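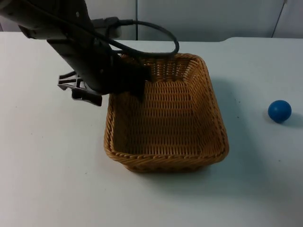

Otra vez la pregunta en la cena: ¿y para cuándo el robot que recoja el salón? Mi cuñado lo tenía clarísimo. Dos años. Lo había leído en el móvil, en la cola del súper. Yo le dije que no, y como no me dejó terminar la frase, la termino por escrito.

Guardar una cosa dentro de otra. A eso se reduce media casa. Los calcetines al cajón, los juguetes a la cesta, los platos al armario, la ropa sucia a donde toque. Un crío de tres años lo hace, mal y protestando, pero lo hace. Y una máquina de las de ahora pues... depende. Depende de la pelota, de la cesta, de la luz, de si alguien ha movido la mesa un palmo.

Con una pelota azul sobre una mesa blanca y una cesta de mimbre al lado, sí, ya se puede. Muchas veces. Es casi el ejercicio de primero: una sola pieza, un color que se distingue bien del fondo, nada alrededor que estorbe. Y aun así hay que bajar la pinza sin llevarse por delante el borde trenzado, saber dónde acaba el mimbre y dónde empieza el aire, y que el propio cable no se enganche. Quien haya visto trabajar uno de estos brazos sabe lo que cuesta. Lento. Muy lento. Te da tiempo a hacerte un café y a arrepentirte.

Ahora quita la mesa blanca. Pon una alfombra, un gato, una galleta pisada y la pelota debajo del sofá. Ahí se acabó la demostración.

En marzo estuve en Kulel, un taller pequeño que monta cajas de regalo para tiendas. Habían comprado un brazo a Brosen para meter piezas en cestas, que parecía lo más tonto de toda la cadena. Marin Omerović, el encargado, me enseñó su libreta: 2000 cestas en el primer lote, y 26 veces que hubo que parar y meter la mano. Pocas, dirá alguno. A mí también me parecieron pocas. Pero cada parada es una persona que deja lo suyo, va, mira, recoloca y vuelve. O sea que la persona sigue ahí. «Lo que he comprado es un compañero que no se queja y que no se entera de nada», me dijo. Me quedo con lo segundo.

Y eso en un taller — suelo liso, cestas casi iguales, horario. En un taller la máquina sale a cuenta si repite lo mismo todo el día. En casa nada se repite. Hoy la cesta está en el pasillo, mañana llena de cables, pasado la está usando alguien de sombrero.

Luego están los vídeos. Pronora sacó uno precioso esta primavera, ropa doblada, música de piano. Lo he visto un monton de veces. Camisetas todas de la misma talla, mira tú. Nadie dobla una sábana bajera en esos vídeos. Yo tampoco sé doblarla, vale, pero yo no cobro una cuota mensual por intentarlo.

No soy un cenizo, que conste. Los brazos de hace unos años daban pena y los de hoy dan algo de envidia. Hay progreso y es de verdad. Lo que me molesta es el salto: de «coge una pelota» a «te lleva la casa» como si en medio no hubiera nada. En medio está todo, el cajón que se atasca, la copa fina, la abuela que cambia las cosas de sitio.

¿Que si compraría uno? Para una tarea, una sola, en una mesa fija, quizá. Para clasificar tornillos en el trastero, por ejemplo, le haría hueco mañana. Para recoger el salón no. Todavia no, y dos años me parecen pocos. Mi cuñado se ha apostado una comida en el Ristić. Ya he mirado la carta.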